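4.2 Where the paper goes

Filing policy at Lerkwood was, by the standards of the sector, admirable. It ran to seven pages, defined eleven kinds of record and had been signed by everyone. Our interviews suggest it had been read by Anitha Iyengar, who wrote it. Of the 2,111 documents we traced across the two offices, 684 were stored where the policy said they should be. The rest followed what Thakur and Pillay call "shelf logic" – a thing goes where the last thing like it went, or where there is room.

Color did more work than wording. Staff at both offices spoke of "the blue ones" with perfect confidence and meant different records by it (Figure 3).

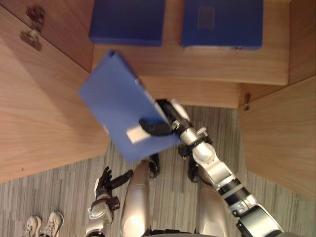 Figure 3. Blue box with a small white label on its face.

At Stemville the blue ones were leases. At Lerkwood they were leases until January, and after that anything with a signature on it. One clerk described the change as obvious. Her deskmate had not heard of it.

Labels fared little better. We logged 115 that named a person instead of a subject, usually a person who had left. Retrieval from these was quick all the same, provided the searcher had worked there long enough to remember who did what.
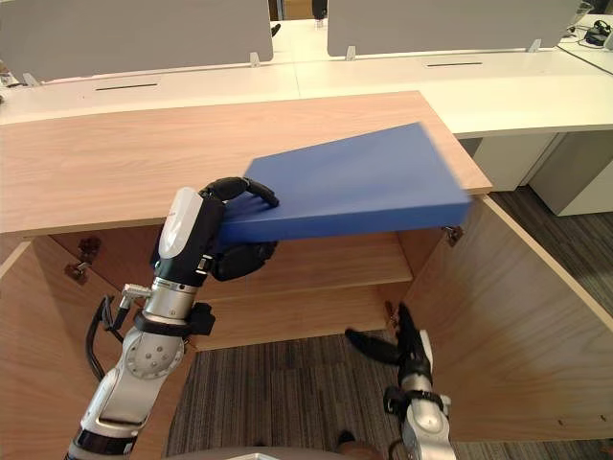 Newer staff had no such luck and tended to ask, which pushed the cost of a search onto whoever sat nearest. Riihimäki's diary study puts most of these requests on a Friday, late in the afternoon, when the people who knew the answer had gone home. We return to the diaries in Section 5.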